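Stories > Short Fiction > Homecomings

The Flag in the Hall Closet

14 comments | 37 shares

Cường Mạc had been the mail clerk on the supply ship Skonard for 4 years, and in that time he never once got a letter from Atness. He told Izzati Sembiring this while she looked for a pen.

"You must have gotten something," she said.

"A dentist's bill."

She wrote that down. The Legion post in Atness had 805 names on its service wall, and his was going to be the next one. Izzati had the job of collecting a paragraph from each person. Most people gave her a ship, a rank and a year. Cường gave her the dentist.

He was eighty-one. He had sorted mail in a room with no window while the ship went back and forth to Zirnar. On his worst day there were 2,937 pieces, and he had them sorted by supper. He still had the slip with the number on it.

"What about the flag?" she asked. His daughter had mentioned a flag.

He got up and went to the hall closet. It took him a while. She heard hangers moving, then a box.

The flag had flown on the Skonard her last day in service. Captain Navickas had handed it to him on the pier and told him to mail it to the widow of a man named in the ship's log. The address was wrong. It came back in March. He tried a second address, and it came back from there too.

"So I kept it," he said. "I was the mail clerk. It was my piece of mail."

He put it on the table, still in brown paper, with both cancellations on it. Then he went to the kitchen for something to offer her, as he had at every visit.
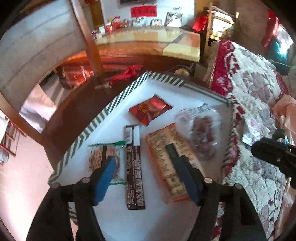
Snacks on a striped box lid

Izzati did not eat. She was reading the name on the paper.

"There's a family with this name on Mill Road," she said. "The grandson plows our lot."

Cường sat down. He turned the package around so the address faced him, and read it for some time.

"Is he home in the evenings?" he asked.

"After six, usually."

He looked at the clock on the stove. It was twenty past five. He went to find his good shoes, and Izzati put the cap back on her pen.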